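Prumia, again (sorry)

19 Aug 2019

So Grullosov have cancelled the Gasport show and I have opinions. If you came for the soup recipe it's two posts down.

For anyone new, Grullosov are a five-piece who play what their label calls "coastal doom" and what my mum calls "that humming". I have loved them since their first EP, which I bought because I liked the colour of the cover. They've put out two albums since, and I will defend the second one at parties until people move to another room. The song Prumia is eleven minutes long and the drums don't come in until minute six. I've seen people go to the bar, get served, come back and still be early.

Gasport was meant to be the first date in September. I had the ticket, I had the bus, and I had talked Kulsoom into coming, which took most of the winter. She likes songs with words in them. I'd made her a playlist called Easy Grullosov, which had four tracks on it and was, in her view, four tracks too long.

Then the email came. "Due to unforeseen circumstances." No new date, refund in 30 days, less a booking fee of course, because the booking went so well. Salim reckons it's the bass player's wrist. Salim also reckoned they were splitting up in 2016, and that the singer was leaving to run a bakery, so I'm putting the wrist in the same drawer. My own theory is ticket sales. The Gasport hall holds 700, and I'd be surprised if there are 700 people in that town who'd stand still for Prumia, even with the heating on.

My striped top is back in the pile too. I'd picked it out for the show weeks ago, green and white, a bit nautical, my small tribute to the coastal half of coastal doom.

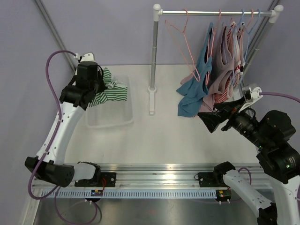
Green and white stripes, same idea as mine.

What really stings is that the support act was Nieto. If you don't know Nieto, it's one woman, Subira Sang, with a harmonium and a pedal board the size of a door. I saw her play to 25 people in the back of a bookshop and one of them was the man trying to close the bookshop. She did a song about her grandmother's radio that made me cry into a display of travel guides. Her last video has around 3,000 views and I'm fairly sure a good share of them are me on the train.

So I've written to the venue to ask whether Nieto might play on her own that night. Musyoka Okoth does their bookings and he wrote back within the hour, which was decent of him. His whole reply was "Nice idea, will ask." I've read it more times than I've read some novels.

In the meantime I've gone back to the first album, which I'd been neglecting. Side two holds up better than I remembered. Side one still has the track with the seagulls. I know some of you like the seagulls and you've been very clear about that in the comments, Sharon Mutiso. I've given them another go with headphones and a cup of tea and my view is unchanged: there are too many, and one of them is out of tune.

Kulsoom has offered to come over on the night of the gig that isn't happening and listen to Prumia all the way through on my good speakers. I said she didn't have to. She asked if she could bring a book for the first six minutes, and I've said yes, as long as she puts it down for the drums.

I'll update if Musyoka writes back.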